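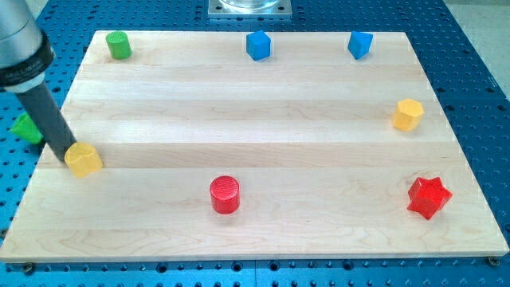 ブロンウィン・グリムショー
企業統治論担当講師、本書第2部編者

第7章 経営者の交代と承継計画

7.1 本章の範囲

本章では、最高経営責任者(以下、CEO)の交代を、取締役会の意思決定過程として扱う。前章までに述べた取締役会の構成と報酬制度は既知のものとする。交代後の戦略変更および組織再編は第8章で論じるため、本章では承継の決定に直接かかわる範囲でのみ触れる。

読者は本章を終えた時点で、次の事項を説明できることが求められる。

・計画的承継と緊急承継の区別、およびそれぞれに必要な事前決定事項
・内部候補者と外部候補者の選択に関する主要な論点
・暫定CEOの権限を限定する方法とその限界
・交代に関する情報開示の時期と内容の決め方

用語は原則として第2章の定義に従う。「指名委員会」は、法定の機関であるか任意の諮問機関であるかを問わず、CEO候補者の審議を担う会議体を指す。両者の法的性質の違いが結論に影響する場合には、その都度明記する。

7.2 導入事例:ドリルンスカ社

ドリルンスカ社は、食品包装用の充填機を製造する中堅企業である。創業者が長期にわたりCEOを務め、取締役会議長を兼ねていた。取締役は7名で、うち4名が社外取締役であった。12月、創業者が健康上の理由により職務を継続できなくなり、取締役会は臨時会を招集した。

この時点で同社に存在した承継関連の文書は、取締役会規程中の一条のみである。同条は「代表取締役に事故あるときは、あらかじめ取締役会が定めた順序により他の取締役がこれに代わる」と定めていた。しかし、その順序を定めた決議は存在しなかった。事務局が過去の議事録を確認したところ、順序の決定は一度議題に上がったものの、継続審議とされたまま再び付議されていなかった。

臨時会では三つの案が検討された。第一は、営業担当取締役を直ちに正式なCEOに選任する案である。第二は、社外取締役の一人を暫定CEOとし、その間に後任を探索する案である。第三は、持株比率の高い創業者の親族を取締役候補とし、株主総会の承認を経てCEOに選任する案である。

取締役会は第二の案を採り、社外取締役であったマティルデ・テイシェイラを暫定CEOに選任した。任期は定められなかった。開示文書には「後任が決定するまでの間」とのみ記載された。探索には18か月を要し、その間に同社は主要な設備投資の決定を二度延期した。最終的に選任されたのは、当初の第一案で候補とされた営業担当取締役である。

本事例の評価にあたり、最終的な人選の適否は問題としない。検討の対象は、取締役会が事前に決定しておくべきであった事項と、臨時会において決定し得た事項との区別である。

7.3 計画的承継と緊急承継

承継計画は、想定する時間軸によって二つに区分される。計画的承継は、任期満了、定年、合意による退任など、退任時期が事前に判明している場合の手続である。緊急承継は、死亡、疾病、辞任、解職など、退任時期を予測できない場合の手続をいう。

両者は一つの規程にまとめられることが多いが、求められる内容は異なる。計画的承継では、候補者群の形成、評価基準の設定、引継期間の設計が中心となる。緊急承継では、職務を代行する者、代行者の権限、取締役会の招集手続、開示の担当者が特定されていれば足りる。緊急承継の規程に候補者評価の詳細を盛り込むと、改定の頻度が高まり、結果として古い記載が放置されやすい。

緊急承継に関する事前決定事項は、少なくとも次のものを含む。

(1)代行者の氏名または役職、および代行の順位
(2)代行者が単独で決定できる事項と、取締役会の承認を要する事項
(3)代行期間の上限、および延長の手続
(4)金融機関、主要取引先、監督官庁への通知の担当者
(5)銀行取引および契約締結に用いる権限の移転手続

(5)は見落とされやすい。CEOの署名または電子認証によってのみ実行できる取引が残っている場合、代行者の選任だけでは業務は継続しない。ドリルンスカ社でも、外貨決済の承認権限が創業者個人に設定されており、変更の手続が完了するまで一部の支払が滞った。

7.4 内部候補者と外部候補者

内部候補者とは、選任時に当該企業またはその子会社に在籍する者をいう。外部候補者はそれ以外の者である。社外取締役は企業の役員であるが、業務執行の経験を当該企業で有しない点において、いずれの類型とも異なる。本書ではこれを準内部候補者と呼ぶ。

内部候補者の選任は、企業固有の知識の継続を可能にする。取引関係、生産工程、従業員の能力に関する情報は文書化が難しく、外部からの取得に時間を要するためである。一方で、既存の方針に関与した者は、その方針の誤りを認める誘因が弱い。

外部候補者の選任は、方針の変更を必要とする場合に選好される。ただし、取締役会が候補者について有する情報は内部候補者の場合より少ない。この情報の差は、契約条件に反映される。外部候補者は現職を離れる対価を求め、取締役会は業績不振時の解職費用を抑えようとする。双方の利害は退職時の支払条項において最も鋭く対立する。

シンディス社の例を見る。同社は小売業向けの在庫管理を受託する企業で、CEOの選任に際し、内部候補者2名と外部候補者1名を最終審議に付した。指名委員会は評価項目を設け、総合点が70点に達しない候補者を推薦の対象外とする基準を定めた。審議の結果、基準を満たしたのは外部候補者のみであった。しかし評価項目の過半は、他社での経営経験を前提とするものであった。内部候補者は制度上、高い評価を得ることができない。評価基準の設計が、候補者の比較に先立って結論を規定した例である。

準内部候補者については、監督の独立性という別の問題が生じる。社外取締役が業務執行に就く場合、その者は監督機能から離れる。社外取締役の人数に最低基準があるときは、選任と同時に基準を下回るおそれがある。また、指名委員会の委員が自ら候補者となる場合には、審議の開始前に委員を退くことが必要である。審議の途中で退く場合、それまでに得た他の候補者に関する情報の扱いが争点となる。

7.5 暫定CEO

暫定CEOは、正式な後任が選任されるまでの間、CEOの職務を担う者である。会社法制上、暫定という地位が独立に規定されているとは限らない。対外的には通常の代表者として扱われ、内部的な権限の制限は善意の第三者に対抗できないのが通例である。したがって、権限の制限は主として取締役会に対する報告および承認の義務として構成される。

制限の方法には、金額基準、事項基準、期間基準がある。金額基準は運用が容易であるが、少額の決定の累積を捕捉できない。事項基準は、人事、資本政策、事業の譲渡などを列挙して承認の対象とする。期間基準は、暫定の地位そのものに上限を設け、到来時に取締役会の再決議を求める。実務では三者が併用される。

暫定期間の長期化は、次の経路で企業に影響を及ぼす。第一に、承認を要する決定が先送りされる。第二に、幹部従業員が後任の方針を予測できず、離職を検討する。第三に、暫定CEO自身が正式な選任を望む場合、短期の業績を優先する誘因が生じる。第三の経路に対しては、暫定CEOを候補者から除外する旨を選任時に決議する方法がある。この方法は有力な候補者を失う費用を伴い、採否は候補者群の厚みに依存する。

ティヴム社は、暫定CEOの選任に際して除外決議を行わず、報酬を固定額のみとした。業績連動部分を置かないことで、短期業績への誘因を弱める趣旨である。もっとも、正式な選任への期待は報酬制度の外にあり、固定報酬によって解消されるものではない。

7.6 情報開示

上場企業においては、CEOの異動は適時開示の対象となる。開示の時期は取締役会の決定時を基準とするが、決定前に情報が漏えいした場合の対応をあらかじめ定めておく必要がある。開示すべき内容は、異動の理由、新旧CEOの氏名および略歴、就任日、所有株式数である。親族関係その他の利害関係が存在するときは、その記載の要否を検討する。

異動の理由の記載は、しばしば「一身上の都合」にとどまる。この表現は辞任と事実上の解職を区別しない。投資者は、退職時の支払、後任の選任時期、同時期に公表された業績予想などから理由を推測することになる。記載を簡略にしても、推測の余地はかえって広がる。

非上場企業には同様の開示義務がない場合が多い。しかし融資契約中に経営者の異動を通知事由とする条項が置かれていれば、金融機関に対する通知を怠ることは契約違反となり得る。承継計画の策定にあたっては、既存契約の該当条項を一覧にしておくことが望ましい。

7.7 予備的考察のための課題

1 ドリルンスカ社の取締役会規程に、緊急承継に関する条項を追加する案を作成せよ。7.3に掲げた五つの事項をすべて含めること。

2 シンディス社の指名委員会が用いた評価基準について、内部候補者と外部候補者の双方に適用できる形への修正案を示し、残る問題点を述べよ。

3 ウェレ社は家族が議決権の過半を保有する非上場企業である。現CEOは承継計画の策定に同意しているが、候補者の氏名を文書に記載することを拒んでいる。氏名を記載せずに緊急承継の実効性を確保する方法を論じよ。

次節では、候補者群の形成について、育成に要する期間と配置の順序から検討する。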